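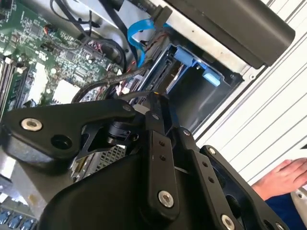

**Teaching by demonstration** is a way of giving a robot a new task by showing it the movements, in place of writing them out as a program. A person either takes hold of the arm and moves it by hand, or steers it from a distance with a controller, while the joint positions and camera pictures are recorded. Work inside an open computer is a demanding subject for the method. A camera fixed at the wrist sees a good deal of the gripper's own black plates and links, and past them the parts that matter: a green motherboard, a blue SATA cable looping up near the drive bay, and a blue drive tray with a lighter latch tab. Cables that hang across the board can hide what lies under them, and they bend when touched.

## Methods

### Hand guiding

In hand guiding, also called kinesthetic teaching, the motors are set so that the arm carries its own weight and gives way when pushed. The teacher feels contact directly, which helps with latches and plugs. The drawback is that the teacher's hands and sleeves often appear in the recording – a policy trained on such pictures may come to depend on them.

### Remote control

In remote control, or teleoperation, the teacher stays clear of the arm and moves a second device that the robot follows. This may be a smaller copy of the arm, a hand-held controller or a glove. Small delays between the two make fine work slower, and many systems give no sense of touch.

## Use in computer repair

The Tinesum project, based at the Bretilham workshop, applied both methods to the removal and refitting of drives. Its first collection held 268 demonstrations, of which 41 were later set aside for dropped parts or long pauses. A second collection, made with a controller supplied by Womex, brought the total to 671. Each task was split into three stages: approach, grasp and withdrawal.

The project's notes state that hand-guided recordings were better for pressing latches, and remote ones for reaching past cables. The Nagano variant of the gripper, with longer fingers, was tried for narrow bays but marked the edges of some trays and was dropped.

## Limitations

A robot taught in this way copies the faults of its teacher, including hesitation and needless detours. Skills learned on one model of computer do not always carry over to another, as screws, clips and cable routes differ. Force is also hard to judge from pictures alone – a connector that is fully seated can look much the same as one that is slightly loose.

## See also

- Imitation learning
- Remote manipulator
- Robot end effector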